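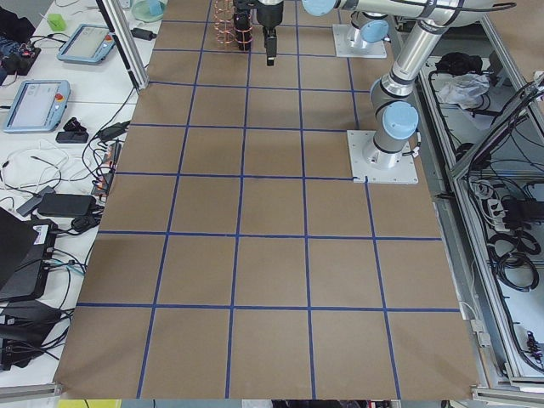
Two-arm cell on a shared bench: grid calibration and wire objects

zoega_b
Posted May 15, 2019

Continuing from the build thread, which had become mostly about power supplies. Both arms are on their mounting plates, the table is covered in kraft paper, and the paper is divided into cells with blue tape. I am using the cells as a coarse coordinate system. An operator places the object in a named cell, the planner takes the cell as a starting guess, and the camera does the rest.

Current state:

Base-to-base transform measured with a pointer tip at 12 points on the table. The worst residual is 1.8 mm, at the corners furthest from the bases.

Controller link at 125 Hz to both arms through one switch.

Planning and logging on the laptop. One full session at the present image rate is up to 76 GB, so logs are moved to the workshop server (Effiong) every evening.

Two problems. First, the residual grows with reach and I can't tell whether the plates or the arm model is at fault. Second, the copper wire rack. Depth data on thin shiny wire is very poor and the grasp planner keeps proposing points in mid-air between the loops.

– Bjartur Zoëga

ketance
Reply 1

Residual growing with reach is nearly always an angular error at the base. Put a dial gauge on the plate, load the arm at full stretch and see if the plate moves. If it doesn't, look at joint 2 zero.

tapeandpaper
Reply 2

I'd question the paper before either of those. Kraft paper takes up moisture and moves. We had a sheet of 1520 mm grow by 3 mm between a dry morning and a wet afternoon, with the tape going along with it. If your 12 points are tape crossings, you are measuring the weather.

zoega_b
Reply 3

The 12 points are centre-punched marks on the table itself, measured before the paper went down. The tape is for people. I will do the dial gauge test.

tapeandpaper
Reply 4

Fine, but then don't feed the cell to the planner as a starting guess either. Print a board of fiducials and fix it to something rigid.

n_despres
Reply 5

I disagree with that. A starting guess that is wrong by 3 mm is still a perfectly good starting guess if the search window is 40 mm. Fiducials on the work surface get covered by the object exactly when you need them, and then somebody has to write the code that copes with four visible out of 10. Tape costs nothing and a visitor can read it.

On the wire: stop using depth for it. Segment in the colour image, fit the known rack model to the loops, and grasp on the straight top rail. The rail gives you a line, and a line is easy to fit. A loop seen at an angle is an ellipse with a gap in it.

Nathalie Després

zoega_b
Reply 6

Dial gauge results. Plate A moved 0.02 mm under load, plate B 0.14 mm. Two of the bolts on B were under torque. Tightened, measured again, worst residual now 0.7 mm. Thanks, ketance.

I also tried Nathalie's rail fit. It needed an afternoon, mainly to get the rack model to agree with the real rack, which is not as symmetrical as the drawing. The planner now settles on the rail, and I have moved on to grasping with bottles in. 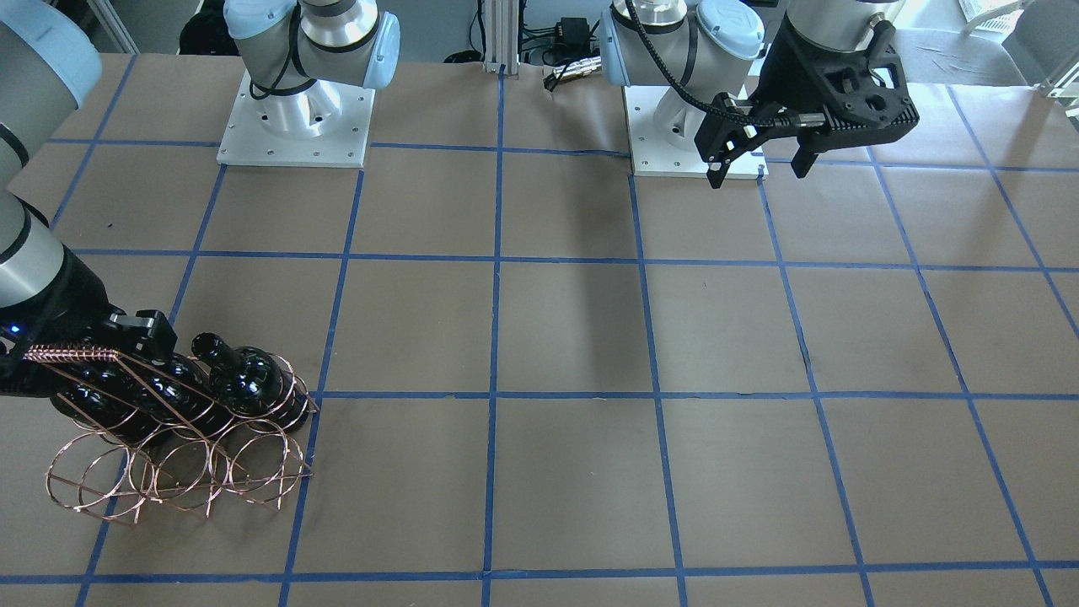

Gripper closed on the top rail, three bottles in the rack. The other arm has its fingers open.

ketance
Reply 7

What force are you closing at? Wire that thin will take a set if you squeeze it at the default. Also, with bottles in, your payload figure is wrong unless you have changed it, and the arm will sag or trip on protective stop depending on the day.

zoega_b
Reply 8

Closing at 20 N with a thin silicone sleeve on order. Payload is set per object from a table in the config. I have not measured the centre of gravity for the loaded rack, only the mass, so there is an error there.

galex_user
Reply 9

Measure it. An offset load on one rail is a torque on the fingertips, and the rack will rotate about the grasp as soon as you accelerate. I would grip with both arms, one at each end, or not lift it loaded at all.

n_despres
Reply 10

Both arms on a rigid object means a closed chain, and with 0.7 mm between the two base frames you will be bending either the rack or the fingers. One arm, low acceleration, and keep the lift to a few millimetres until the centre of gravity is known. Bring in the second arm when there is compliance on at least one side.

galex_user
Reply 11

0.7 mm is well inside what copper wire will absorb. We run worse than that on the Uvura fixture with no force control and the parts come out straight.

n_despres
Reply 12

Your parts are sheet steel held in rubber jaws. The rubber is your compliance.

galex_user
Reply 13

Fair point about the jaws. I still wouldn't hang that load from one pair of fingers.

zoega_b
Reply 14

Plan for now: single arm, acceleration limited to 0.3 m/s², tool flange torque logged so that I can work out the centre of gravity from a few static poses. Two-arm lift after the sleeves arrive. I'll post the torque plots and the rail-fitting script in the build thread once the script has some comments in it.

tapeandpaper
Reply 15

Please log humidity as well.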